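# Money and the Law, week 4: who gets the house stuff?

Hi all, these are my notes from Friday, tidied up a bit (thanks Radoslava for the missing page!). 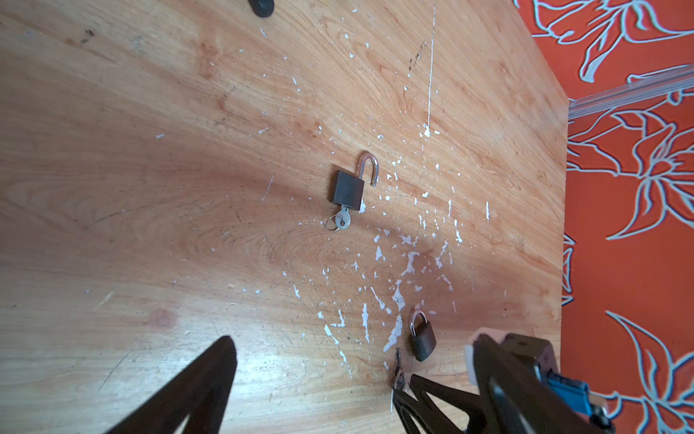
When a couple splits up, the home gets all the attention and the contents get forgotten. I always tell you to list things at what they'd sell for now, and people hate that! A big wooden table with white paint splattered over it might have cost plenty new, but a buyer sees the paint and the scuffs. So write down the used price, then who wants it.

Read pages 15 to 24 of the Haworth packet before next class. Bring your own list, even a messy one.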